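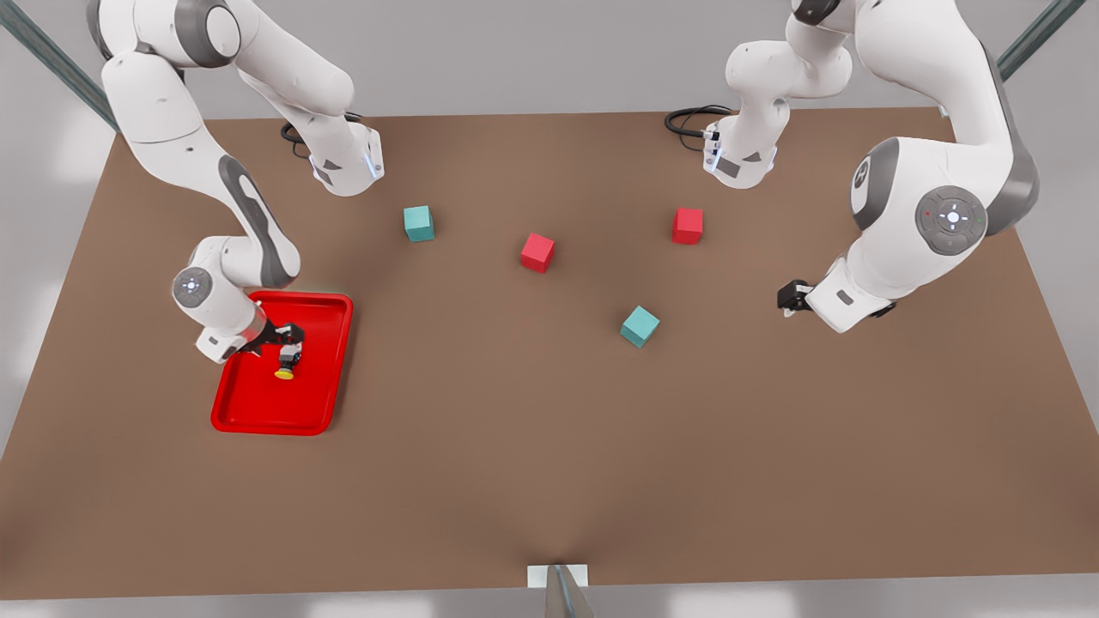 Page last changed: Sep 5, 2018

4. Planning the purchase

4.1 What we were really buying

When the Tunditz laboratory first sat down to write its equipment bid, most of us had our eyes on the arms and very little else. They are, after all, the part that visitors come to look at, and the part whose price is printed in the largest type on any quotation. It took a good many cups of tea before we accepted that an arm is only one line in a much longer list, and that the list as a whole had to be costed before we could say whether one arm or two made better sense for the sorting work we had in mind.

We therefore decided to build the bench in simulation before committing any of the capital budget. Figure 3, at the head of this section, is a rendering of the layout that went forward as Option B, with two arms fixed along the far edge of a shared table, the small cubes between them, and the red tray over on the left under one of the grippers. Option A was the same table with a single arm in the middle of the far edge, and we kept the table and the task the same in both so that the comparison would be as fair as we could make it.

Figure 3. Option B in simulation: two arms, one tabletop, one tray. Rendered view from above and in front.

4.2 Reach, and what it does to the budget

Our early sums for Option A had looked very attractive, and I think it is only right to admit that several of us (myself included) would happily have signed for it there and then. The trouble came when we started moving the tray about. With a single arm, the outer parts of the table could be reached only in rather stretched postures, and the trial layouts which worked well for the cubes tended to work badly for the tray. We ran 307 simulated pick-and-place trials across both options, changing the tray position and the starting places of the objects each time, and Option A needed a second, movable base in so many of them that we began to wonder what we were saving.

A movable base is by no means a cheap thing. It wants a rail, a longer cable run, a stiffer table and somebody's time to line it all up again whenever it has been shifted. Once these had been added in, the gap between the two options was much smaller than the first quotation from Istbridge had led us to expect. Silvia Urban, who looked after the costings throughout, very sensibly insisted that staff hours be entered beside the hardware, and this changed the picture more than any discount we were offered.

4.3 The smaller items

We would gently urge any group in our position to price the small things early. Cabling, mounting plates, spare gripper fingers and a frame around the workspace all come out of the same pot of money, and they are easily left for "later", by which time the pot is empty. In our own bid the cable allowance had to be raised after we saw, in the rendered bench, how much of the tabletop behind the arms was taken up by coiled cable at each base. We had drawn the table with no thought for that at all, and in the end asked Munro to quote for one 30 cm deeper than the first drawing.

Spare fingers were a happier surprise. Fodgate offered them in packs, and we set aside 700 pounds to cover the first year, a sum we arrived at by assuming that new users would be a little rough with the equipment while they were learning. Trays and cubes we treated as consumables, and they do not appear in the capital request.

4.4 Spreading the cost

The finance office asked, quite reasonably, whether the second arm could wait. We looked into this with some care, for it would have eased the first year a good deal. The table, frame and power supply would all have to be bought at full size from the start, however, and installation would be charged twice. We settled on ordering both arms together and putting back the purchase of the overhead lighting until December, when the next round of funding opens. The simulated trials will carry on in the meantime under even lighting, and the results should help us to choose lamps with a little more confidence than we could muster at present.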